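Zodton은 두 팔 작업대를 위한 인식·계획 소프트웨어입니다. 로봇을 새로 들이시는 분보다는 이미 팔 두 대를 세워 놓고 "이제 이걸로 정리 작업을 시켜 보고 싶은데…" 하고 고민하시는 분들을 떠올리며 만들었어요. 저희도 처음엔 그런 사용자였고, 그래서 설명이 조금 길어지더라도 천천히 읽어 주시면 좋겠습니다.

## 케이블처럼 모양이 변하는 물건

상자나 컵은 한 번 모양을 익히면 대체로 그대로지만, 케이블은 감긴 방식에 따라 매번 다른 물건처럼 보이지요. Zodton의 인식 모듈은 케이블을 하나의 덩어리로 보지 않고 고리, 묶은 자리, 커넥터 끝으로 나누어 추정합니다. 잡을 위치 후보마다 점수가 붙고, 화면에서 후보를 눌러 보면 왜 그 점수가 나왔는지도 확인하실 수 있어요(개발팀의 Zorica Georgiev가 유난히 공을 들인 화면이랍니다!).

통은 미리 도면을 넣어 두지 않으셔도 됩니다. 입구의 윤곽과 기울기를 읽어서 놓을 자리를 잡기 때문에, 통이 비스듬히 놓여 있어도 작업대 좌표를 다시 맞출 필요가 없습니다.

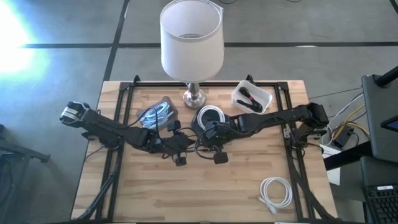
*케이블 정리 작업대. 통 세 개에 케이블이 나뉘어 담겨 있고, 흰 케이블 하나는 상판 위에 놓여 있다.*

## 두 팔이 가까워지는 순간

두 팔 작업에서 제일 까다로운 곳은 역시 가운데입니다. 계획 모듈 Ralov는 두 팔의 경로를 따로 구한 뒤 맞춰 보는 대신 처음부터 한꺼번에 계산하고, 그리퍼 사이의 최소 간격을 사용자가 정한 값 이상으로 유지합니다. 기본값은 44mm이며, 좁은 통 위에서 교대로 작업할 때는 19mm까지 줄일 수 있어요. 스탠드 조명처럼 키가 큰 물건은 '고정 장애물'로 지정해 두시면 팔꿈치 쪽 링크까지 포함해서 피해 갑니다. 팔에 딸린 배선의 여유 길이도 입력할 수 있으니, 손목을 많이 돌리는 작업이라면 꼭 한번 넣어 보세요.

## 기본 구성

- **Zodton 인식**: 변형 물체 추정, 통 입구 검출, 잡기 후보 편집 화면
- **Ralov 계획**: 양팔 동시 경로, 간격 설정, 장애물 지정
- **Bălan 기록 도구**: 관절값과 카메라 영상을 같은 시간축에서 재생하고 구간별로 메모
- 예제 작업 13종(케이블 분류, 통에 담기, 양손 건네기 등)
- 팔마다 관절 6개까지 지원

기록 도구는 따로 쓰셔도 꽤 쓸 만합니다. 작업이 실패한 구간만 모아 보거나, 같은 구간을 설정만 바꿔 다시 계획해 볼 수 있거든요. 저희 사무실에서는 오히려 이 화면을 하루 종일 띄워 놓고 지낸답니다.

## 설치와 문의

리눅스 PC 한 대와 작업대를 내려다보는 고정 카메라 한 대면 시작하실 수 있습니다. 카메라 보정은 안내 화면을 따라가시면 되고, 카메라를 옮기셨을 때는 보정만 다시 해 주세요. 4월 배포판부터는 보정 결과를 파일로 내보내 다른 PC에서 불러올 수도 있습니다.

도입 상담은 Nosthorpe 사무실의 Tincuța Dinu가 맡고 있습니다. 작업대 사진과 쓰고 계신 팔의 모델명, 그리고 어떤 물건을 다루고 싶으신지 적어 보내 주시면 맞는 예제부터 골라서 답장드릴게요.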